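Ollgate cell: looking after the gripper and wrist camera
Frequently asked questions

These answers come from the people who clean and fix the cell. Where we disagree with the Kistotov manual, we say so.

Does the gripper really need cleaning every shift?
The manual says yes. We doubt it. Mandla Mokgethi tried every shift for a month, then every other shift for a month, and saw no difference in dropped pieces. We wipe the fingers every other shift and any time someone can see a buildup. If you run sticky food, ignore us and clean more.

What do we clean it with?
A damp lint-free cloth and whatever your food safety person has approved. Kistotov sells its own wipes. They work. So does the cloth.

Can I hose it down?
No. "Washable" in the brochure refers to the finger covers once they are off the arm. The wrist camera and its connector are not covered by that word, and we have one dead connector to show for it.

How long does a set of finger pads last?
The brochure says 600 hours. Our first set came off at 54, with a split along one side. The second did better, almost long enough to make us forgive the first. We don't schedule changes by the hour meter any more. Take the arm out of automatic, lock it out, press each pad with a thumb and look for cracks. If you find one, change both.

Do I have to recalibrate after changing pads?
Kistotov support will tell you it isn't needed. Run the touch-off routine anyway. It takes two minutes, and skipping it is how we ended up with fingers pressing on the rim of a pan.

The camera can't find the pan. Is it the software?
Sometimes, but check the cheap things first. Wipe the lens. Look for glare on the rim. Make sure the pan is where the program expects it. Lizelle Ngcobo keeps a log of these calls, and a dirty lens is by far the most common entry. The "self-learning" update did nothing for us that a clean lens hadn't already done.

Do crumbs on the work surface matter?
To the arm, not much. To the vision, a dark crumb can be picked up as a piece when the threshold is set too low. Wipe down before you start changing settings.

Is the Pillai service plan worth it?
For one cell, we don't think so. Read the parts list before you sign. Ours left out pads, and pads were most of what we bought.

Who do I call if the arm faults and won't reset?
The Zarkport desk, before 4 p.m. if you want a person. Write down the fault code before you cycle the power, or they'll ask you to make it happen again.

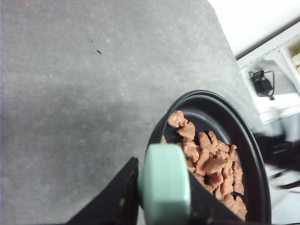

Wrist camera view with the gripper at the pan.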